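How to judge a playoff shooting streak before you believe it

Every spring somebody goes 4 for 4 from three in the first quarter and by half-time the studio has decided he is a different player. Maybe he is. I'd want to check first, and it takes less time than the half-time show.

Step 1. Get the season numbers before you look at the series numbers. Write down attempts as well as makes. I keep mine in a plain spreadsheet. Prekex will do it for you, but it rounds percentages in a way I don't trust and hides the attempts two clicks down.

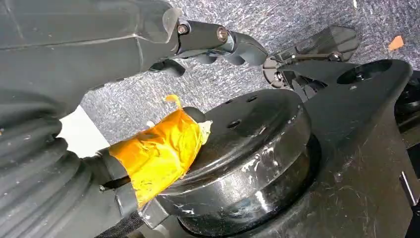 A dark grey arm with two hex-head bolts, over black equipment.

Step 2. Throw out the small samples. If a guard has taken 19 threes in a series, two lucky bounces move him by more than ten points. That is the whole gap between a hot hand and a bench seat. I don't say a word about anyone's shooting until he has 95 attempts in front of me, and even then I mumble.

Step 3. Look at who was guarding him. Box scores won't tell you this. Watch the misses as well as the makes, and note whether the defender was closing out or standing in the lane with his arms down. The Trulmont shot charts claim to grade this automatically. I compared one game by hand and we disagreed so often that I went back to pen and paper.
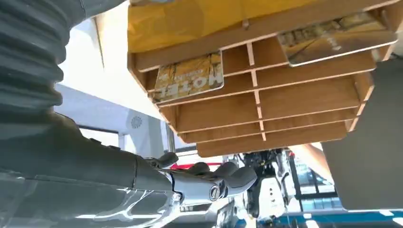 Step 4. Check the free throws. No defender, same distance every time. If a player's free-throw shooting hasn't moved all year, be careful with any story about a rebuilt release – especially one that started in February and only got mentioned when the threes went in.

Step 5. Read the minutes. Legs go before touch does. A starter who has played more than 2,000 minutes before the playoffs may well fade in fourth quarters, or he may not. 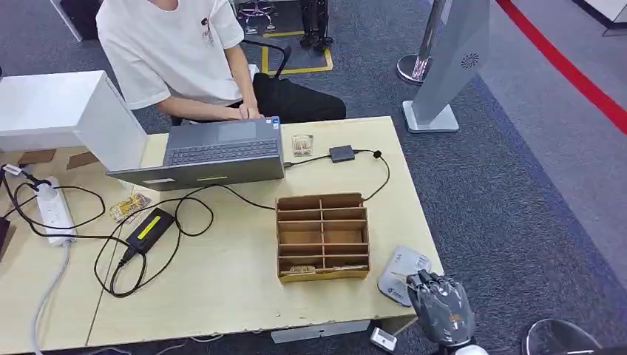
Split his shooting by quarter and see for yourself. Irnora has quarter splits for free, though the site is slow in the evenings and overtime gets lumped in with the fourth. Take the overtime shots out by hand, then go back to Step 2 and count what's left.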